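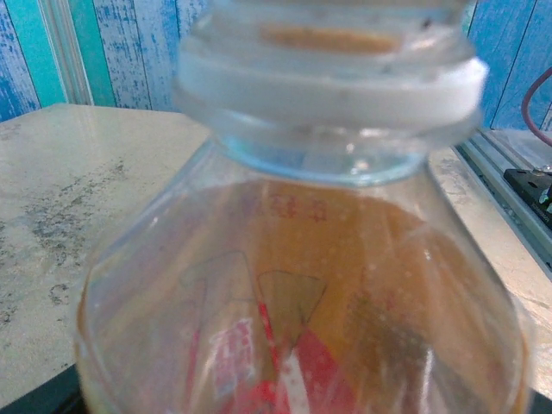

FOR IMMEDIATE RELEASE

**Nutsugah Iced Tea Festival returns in April with longer hours, shorter speeches**

VARKANO - The town of Varkano will hold its annual Nutsugah Iced Tea Festival this April on the old fairgrounds, opening at 10 a.m. and closing whenever the tea runs out. Last year that was 2:40 p.m., a fact the organizers have heard plenty about.

To avoid a repeat, the festival has signed on Vandier, a regional bottler, as its main supplier. Vandier will keep a refrigerated truck behind the grandstand all day. Visitors are asked not to sit in it.

The event drew 794 paying guests last year, which is more people than the fairgrounds parking lot was built to forgive. A second lot will open this time on the north side of Durnodura Road, with a shuttle running to the main gate. The shuttle is a school bus. It will smell like a school bus.

"We got a lot of letters," said Dzifa Gbeho, festival director. "Most of them were about parking, a few were about lemons, and one was a very good recipe for peach cobbler that I think was meant for somebody else. We have dealt with the parking."

The lemon question concerns the home brewing contest, where 279 glasses were poured for the public tasting and an argument broke out over whether a slice of lemon counts as garnish or ingredient. Under the new rules it is a garnish if it sits on the rim and an ingredient once it falls in. Judges will not be taking questions on this.

The contest has four classes: plain black, sweet, fruit and "other." Entries in the last class must come with a written list of what is in them. Brewers may enter as many classes as they like but must bring their own pitchers and take them home again. The festival still has six from last year and would be glad to see them go.

Defending champion Mohammed-Awal Owusu will be back to defend his title in the sweet class, which he won with a brew he describes as "tea, sugar, and leaving it alone."

"People fuss with it," Owusu said. "They come by my table and ask what the secret is, and I tell them, and they look disappointed. Then they go home and put rosemary in theirs."

Music begins at noon on the small stage. The large stage has been retired on the advice of the person who inspected it. Opening remarks from the town council have been cut to five minutes, following what Gbeho called "warm public support for the idea."

Admission is $6 at the gate and free for children under 10. Dogs are welcome on a leash. Contest forms are available at the Varkano public library and at the front desk of town hall, and must be returned before the end of March. Late forms will be read with interest and turned down.

**Press contact:** Dzifa Gbeho, Nutsugah Iced Tea Festival, care of Varkano Town Hall. Reporters who want a parking spot near the gate should ask early.

###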